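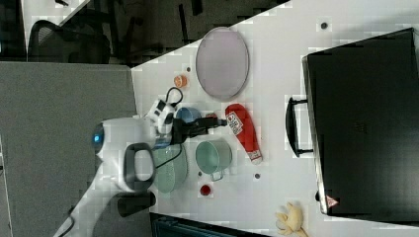 Girkirance Releases Jeston 14 Planning Software

Girkirance today released Jeston 14, a new version of its motion planning software for robot arms. The update replans a reach when items on a table are close together, and it logs each rejected path so that engineers can read why it was dropped.

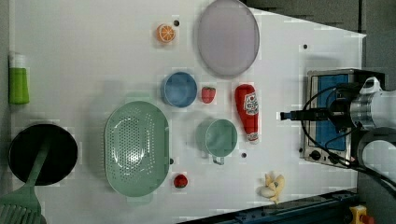 A gripper over a toaster oven on a table of kitchen items.

"Our users asked for readable logs first," said Awuor Massawe, head of planning.
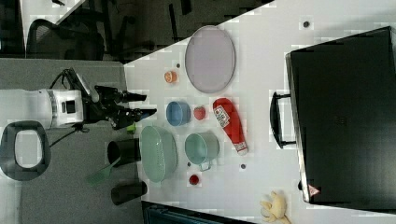

Availability

Jeston 14 is a free update for current license holders. Support for version 12 ends in November.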